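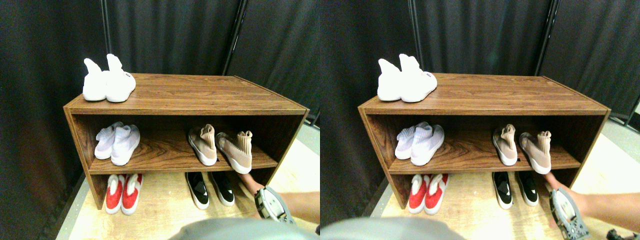
Shoe storage, open-fronted cabinet with one middle shelf. Five pairs on and in the unit.

Progress report to the Durrani fund, entryway storage work
Prepared by Yvette Beaudoin, Orum
28th February

You asked for a plain account of where the shoe storage work stands before the next payment is released. The short version is that we have a cabinet we can live with, a tidying routine I am not yet convinced by, and a supplier question that should have been settled in November.

The cabinet

The unit is the Isham pattern with the reddish-brown wood-grain finish. Snežana Berisha chose it over the taller version on the grounds that people put shoes away more readily in something low and open. That may be right. The evidence for it so far is her own experience, and I would like to see more before we write it into the guidance for tenants.

My main doubt is depth. The beige sock sneakers at the right end of the shelf show the trouble: the right shoe runs past the front edge. A shoe set at an angle takes more room than a straight one, and tenants coming in with bags are not going to line up their toes for us. The red slip-ons and the black pair underneath sit side by side facing forward, and that is how the drawings assume every pair will sit. I don't think the drawings should assume it.

Soft collars are the other thing. The original storage plan was written around ordinary lace-up shoes with a fixed height. Knit collars do as they please. On the lavender-white pair they have folded over, on the beige pair they flop upward, and the white pair on top of the cabinet has tall ones that come to a point. Kamran Mengal wants to raise the shelf to allow for this. Raising it takes height from the upper compartment's neighbors on top — people will still use the top panel whatever we tell them — and does nothing about the front edge. I have asked him to hold off.

The routine

Areeba Ghumman has drafted a one-page sheet on where each kind of shoe goes. It is clear enough, but it treats the top panel as off limits, and I doubt that will last a week in any hallway with more than one person in it. We should either plan for a pair up there or stop mentioning it.

The Andudholm building has agreed to take 15 units for a trial. I would not call that demand. They are free to the building, and the manager said yes before asking what they looked like.

Money

Spending to date is $2,569, nearly all of it on panels and edge banding. Delivery accounts for just over $100. Aqeel Soomro has asked the supplier twice for a price on a deeper shelf and has had one reply, which quoted the wrong part. Until that is fixed I can't give you a unit cost I would stand behind, and I'd ask you to disregard the figure in the earlier summary.

Next steps

Get the deeper shelf priced. Rewrite the sheet with the top panel included. Put the first units into Andudholm and go back to look at them without telling anyone which day.

I am not requesting additional funds at this stage. If the deeper shelf comes back much above the present one, I may recommend that we stay with what we have and accept a shoe over the edge now and then.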